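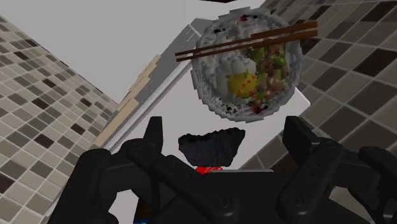

I've been keeping a grocery notebook since October. It started because I wanted to know where the money was going, and I kept it up because I got used to writing things down at the counter before I put the bags away.

The first month came to 300 dollars, for two people. The second was 178, and that was the month we ate from the freezer and I bought almost no meat. Neither number was a surprise once I looked at the pages. What I hadn't expected was how much of the first total was things I already had. I bought cumin twice. I bought rice when there was a full bag behind the flour.

So I changed how I shop. I go once a week, in the morning, and I take a list. The list is written in the order of the aisles at Cilby, where I buy most of what we eat. Produce first, then bread, then the long aisle with the cans, then dairy on the way out. If something is missing from the shelf I cross it off and cook something else. I used to drive across town to Rundia for the one missing item and come home with a full bag.

I still go to Rundia, but only for dry goods, and only when I'm out of two or more of them. Their lentils are cheaper and the bags are bigger. For spices I go to Rajput, a small store next to the dry cleaner. They sell whole coriander and mustard seed by weight, and 100 grams of either one lasts me a long time. The labels are handwritten and hard to read, so I put mine into jars when I get home and write the name on tape. 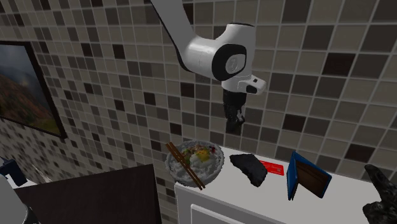
Is it worth going to three stores to save a few dollars?

Only if they are on your way to somewhere else. I pass Cilby and Rajput coming home from work, so those cost me nothing extra. Rundia is a separate drive, and if I went every week the gas would eat up most of the savings.

The other change was planning fewer dinners. I used to plan seven and cook four. Now I plan four. One is always soup, one is eggs in some form, and the other two depend on what looked good in produce. The remaining nights are leftovers or toast. We haven't gone hungry, and I throw out much less. The bottom drawer of the refrigerator used to be where cilantro went to die. These days I chop the whole bunch the night I buy it and freeze what I don't use.

I did try an app for a while, called Sotilis. It wanted me to enter every item with a category, and it kept putting onions under snacks. I went back to the notebook after two weeks. The notebook has a column for the item, a column for the price, and a wide margin where I write things like "too salty" or "get the small one."

I added everything up last night, from the first page through the end of March, and the full total was 954 dollars. That leaves out one month when we were mostly away, and it leaves out coffee, which I buy separately and have decided not to look into.

Next I want to get better at beans. I cook them from dry and they come out uneven, some soft and some with a bite. I've tried soaking them overnight and I've tried skipping the soak, and so far the soak is slightly ahead. There is a pound of black beans in the cupboard for this weekend, and an onion that needs to be used.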